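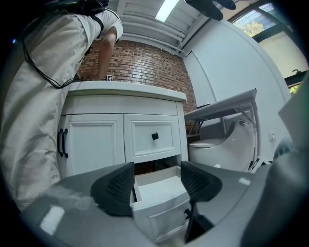 2 min read

July, 6:40 in the morning, kitchen table, coffee from the bad pot.

I have worked in bathrooms for most of my adult life, first cleaning them for money and now opening and closing their drawers for money. My mother wants to know which one is the promotion.

Yesterday was the vanity again. White, paneled, with the two black bar handles on the door and the little square knob on the drawer, which I could draw from memory and probably will on my deathbed. The job sheet said drawers, empty, open and close, 100 times, vary your approach. By lunch I had run out of approaches. There is fast, there is slow, and there is the one where you come at it from the toilet side.

Yee-man Tang has the counter, I have the drawers. We have developed a kind of dance. She leans, I duck, we both apologize to the cabinet. She used to run the night crew at Fanside when I was on it, and she still says "coming through" in the same voice, except that now she says it with cables down her back.

The contract is for Caltasden, who want Toma to do hotel bathrooms by itself someday. At the kickoff a man from Ginance, who are paying, told us our hands were the most valuable thing in the building. I looked at mine. The hourly rate had not heard the news.

I do think about it. Fanside had 829 rooms on the books when I left, and I knew women who could turn over a bathroom in the time it takes me now to log a drawer. They had bad knees and opinions about guests. I don't know what those women do once Toma gets good. Yee-man says it will be years, and that somebody will have to follow it around and fix what it did. Then she says that somebody will be paid less than we were. She is cheerful about this in a way I can't copy.

My own knees are better, I'll admit. So is my back, and I have not smelled bleach since spring. What I have instead is a number on a screen. Mine is 3,272 for the month and Yee-man's is higher, and I mind that more than I expected to. On the night crew we got graded on whether the room was clean.

Today's sheet came through while I was writing this. Drawers, 255. Bring lunch, the fridge is out again.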